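Kane Gilchrist
8 Nov 2020

Thread on film packaging and why so little of it gets recycled through curbside pickup. Notes from the October sort audit at the Tirketo facility.

Film is anything you can crumple in one hand: snack packets, bread bags, overwrap. Most of it is polyethylene or polypropylene, often with a second layer bonded on.

The bonded layer is the problem. It blocks oxygen and moisture, and it can't be separated by washing or shredding.

Our sample was 1000 kg of mixed household recycling. Film made up around 3 percent by weight. By volume it was far more, and volume is what fills a conveyor. 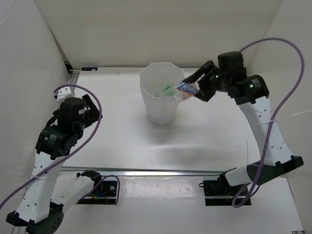 Why does film jam a sorting line?

It wraps around the shafts of the disc screens. Openings between the discs close up, paper rides over with the containers, and the line has to stop so a crew can cut the shafts clean. Tirketo stops twice per shift for this.

Air separation helps a little. The Skornach unit pulls light film off the belt, but it takes loose paper along with it, so the output still needs a second pass.

Printed film is also worth less than clear. Ink carries through to the pellet and you get gray or brown resin, good for trash bags and not much else.

Tiwari asked about store drop-off bins. Cleaner material, mostly single-layer polyethylene, and it bales well. Bread bags yes, chip packets no.

Full tables go up once the moisture correction is done. Film weights are the ones most likely to move.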